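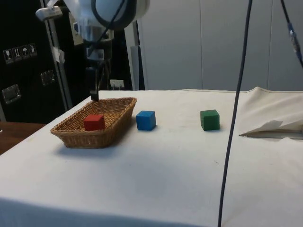
Radek Sýkora wrote on Mon 3 August:

I have read the new word list for the beginners and I don't agree with the order. Colors come in lesson 1, and the small words for place (in, on, under, next to) come only in lesson 8. My adults can say "blue" after ten minutes, but there is nothing they can do with it. They want to ask where the bus stop is. Can we move the place words forward before the fall course is printed? I would also cut the list. Nobody in Prirna needs 1,402 words in the first year.

[end of quoted message]

Dear Radek, dear all,

Thank you for writing this to the whole list and not only to me. I wanted to answer sooner, but I first tried a few things with my Thursday group, and I did not want to write before I knew what I think.

About the order I agree with you, with one condition. The place words should come early, but they should come together with the colors. When I taught "in" and "next to" with only the book, my students learned the sentence from the page and could not change it. "The key is in the bag." Very good, and the next week again the key was in the bag. With a color they have to choose something. The red one is in the basket, the blue one is next to the basket. Now two people can disagree, and then they start to talk.

There is a difficulty I had forgotten, and it is the little word "one." In my language we don't have it, and in the languages of most of my students also not. They say "the red is in the basket," which everybody understands, and I have stopped correcting it in the first month. I would like to hear what others do. In the Trusbridge book it is explained on the same page as "some" and "any," and I find this page too full.
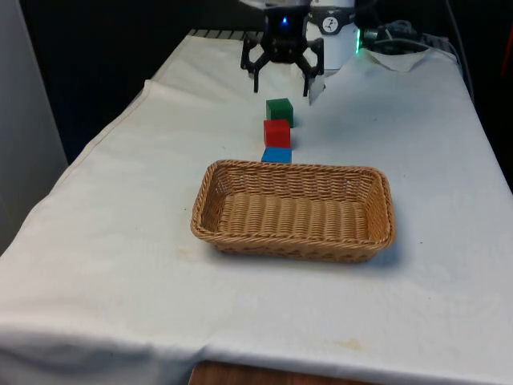
The second difficulty is "on" and "over." Three of my students use "over" for everything that is higher than something else, also when it touches. I tried drawing it on the board, and it was not a success, my drawings are bad. Then I asked them to put their hands on the desk and after that to hold them over the desk. It took two minutes and I think it will stay longer than the drawing. "Above" I would leave out completely in the first term. They will meet it later in reading.

For the length of the list I have a proposal. I compared our list with my own notes from June, where I write down every word that students ask me for in the break. Many of these words are not in our list at all: receipt, appointment, downstairs, to charge (a phone). On the other side, we have "giraffe" in lesson 5. I like giraffes, but I would exchange it. If each of us sends me 17 words that people really asked for, I will put them in one file and mark those that come more than once.

Please send me also words you would remove. It is easier to be strict with a list made by somebody else.

Pronunciation I did not touch. Drerko has promised us new recordings, and before I hear them I don't want to change the order of the sounds. I only ask that the speaker says "in the" slowly at least one time. On the old recordings it sounds like one word and my students write it like one word. 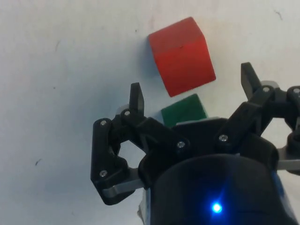
WHAT I SUGGEST FOR LESSON 2

Review: red, blue, green. No other colors yet.

New: in, on, next to, under. The question "Where is the red one?" and the short answer "In the basket." Full sentences only for those who want them.

Pair work: one person looks at the table, the other sits with their back to it and has to ask. After a few minutes they change. I would give this more time than the book does, because the shy students begin to speak only in the second round.

Homework: write four sentences about your own kitchen. One of them should be false, and the group finds it next time. My students laughed very much about this, and they used "under" more often than I had expected.

OTHER POINTS

The room in Bach Street is free again for our teachers' meeting, but the heating is not repaired. Please tell me if you prefer to meet in another place.

Radek, you wrote in an earlier message that you have a bus map with large print. Could you bring it, or scan it for us? I would use it in the lesson after this one, with "between" and "across from."

If I made mistakes in the new order, please write it openly. I will not be offended, and there is still time to change it before it goes to the printer.

With kind regards to everybody,
Milena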